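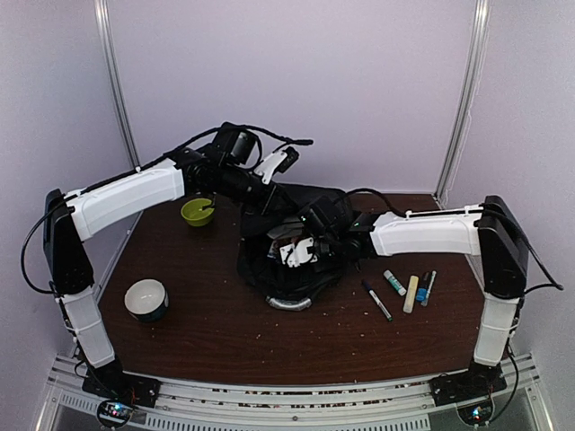
Every charity that trains community radio stations has a number it likes to put on the first page, and Odimex has picked 2,000. That is how many local presenters it says it has "reached" in and around Dundale. I have worked near enough to these programs to be wary of the verb. A presenter who sat through a morning on interview skills has been reached. So has one who signed the sheet and left at lunch. I would still like to know what the listeners in Dundale heard that they would not have heard otherwise.

Look at the Grultby station, which comes up in three separate chapters. It got a mixing desk, a training course and a grant to run a weekly call-in show on water and land disputes. The report tells us the show took 245 calls in its first season. It does not tell us how many of those callers got an answer from an official, or whether any official came on the air at all. A call-in show with no one to call to account is just a phone line.

Then there is Kos, the listening app. Odimex says it has been downloaded 1,000 times. I have downloaded it myself, 2 times, the second after I changed phones, and I assume I am in there twice. The programs on it are mostly old ones. The news section had last been updated in December when I checked.

People who defend this kind of reporting say that donors want simple figures and that trust in local media is hard to measure. It is hard. You have to go back a year later and ask people in the market what they believe, who told them, and whether they would say so on the radio under their own name. That costs money and the answers can be embarrassing. Odimex has set aside a line in its budget for "learning," and I would spend it on that before paying for another course. Until then I will read the first page of the next report the way I read this one, with a pencil, and skip ahead to see if the Grultby show is still on the air.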